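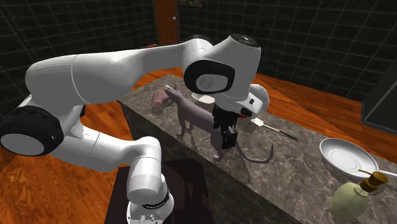

Penddale Makers and Menders
Minutes of the August meeting, including the robot open evening
Hall opened 6.30 pm, meeting began 7 pm

In the chair: Hooman Nouri
Minutes: Setareh Khosravi
Signed in at the door: 60, a record for us!

1. Minutes of the last meeting
Agreed, with one correction. The lathe belt cost £2 and not £20.

2. Report on the open evening visit from Umora
Hooman welcomed our two guests from Umora and thanked them for coming all the way over from Birkis with a car full of kit. They set up at the front and ran their kitchen simulation on the big screen, and it went down a storm. The white arm works over a long grey marble counter laid out with bits and pieces: a cat figure, a little pink pig, a bowl, a plate, a spatula and so on. Several people at the back asked for the lights to be turned down so they could see the veins in the marble, and there was a happy murmur when they were.

Our guests explained that practising on a computer first means the arm can get things wrong as often as it likes. They reset the kitchen from the keyboard and it is all back in place (Setareh would like one of these at home). The layout we were shown was number 374 in their set, and they shuffle the objects between one layout and the next so that the arm can't simply learn one counter by heart.

The cat was the star of the night. There was a long and very good-natured discussion of how you would pick it up with a gripper that comes down from above. Favourites were round the middle of the back, which is where the gripper was hovering, and by the neck. The tail had its supporters too, with that lovely hooked end, but our guests thought it too thin to lift by without the whole cat swinging. The spatula was felt to be the mean one, lying flat on the marble with that long thin handle.

Questions from the floor:
- Does the arm know what a cat is? No, it works from shape and position, at least in this version.
- How long is a practice run? Most are under a minute.
- Could it wash up? Not yet. Groans.
- Can members have a go? Yes, and the queue for the keyboard lasted until the tea urn went cold.

Warm applause. Setareh to write and thank Umora.

3. Return visit
Umora have offered a second evening with a smaller arm that can be brought into the hall. Everyone in favour. Hooman to check the floor sockets and find out whether the stage will take the weight.

4. Mohammadi bequest
The box of old clock papers, the earliest marked 1793, is now listed and can be looked at on request. Clean hands, please.

5. Any other business
The soldering bench needs a new lamp. Somebody left a green umbrella by the coats.

Meeting closed 9.10 pm.

Recent items
Minutes of the July meeting
Clock papers: how to book a viewing
Bench rota and key holders
Birkis repair day: what we mended
Joining Penddale Makers and Menders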